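Re: [worldfilm] Stultarley, second viewing
Jun 22, 2018

Hello all,

I have now watched Stultarley again, with the subtitles from the new disc, and I want to answer this point from the earlier message:

> I found the last half hour too slow. The father comes
> back to Hosberg, he walks through the town, he says
> almost nothing, and we are supposed to cry. The book
> gave him a reason to be silent. The film only gives him
> a long coat. Also, why cut the trial? It is the best
> chapter.

About the trial I agree. In my edition it begins on page 211 and it is the only place where the father must speak in front of other people. Without it, a viewer who did not read the novel cannot know that he was once a good speaker. His silence at the end then looks like his normal character, and this is a pity.

But I do not agree that the walk through Hosberg is too slow. Please look at it again with attention to the sound. At first we hear the market and the trams, and after he passes the school there are only his shoes. I did not notice this in May, when I saw the film in a theater with maybe 200 people and a loud air conditioner. At home it was very strong for me.

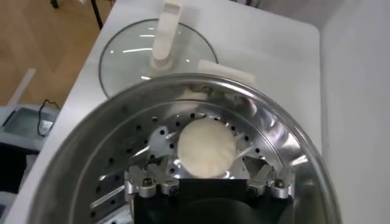
Dough ball on the steamer plate.

The actress who plays Ko is for me the real center of the film. She has 2 long scenes, and in both of them she listens more than she talks. The director leaves the camera on her face while the brother explains why he sold the house. I think many directors would show the brother. It is a small decision, but after it I could not believe anything he said.

One question about the subtitles. In the letter, the old disc has "I forgive the debt" and the Zudanix disc has "I forget the debt." I do not know the original language well enough to judge. These are very different endings! If somebody on the list can understand the spoken line, please write what he says there.

I would also like to know if the longer version, with the trial, was ever shown outside of festivals.

Greetings from a slow writer,
and sorry for my long message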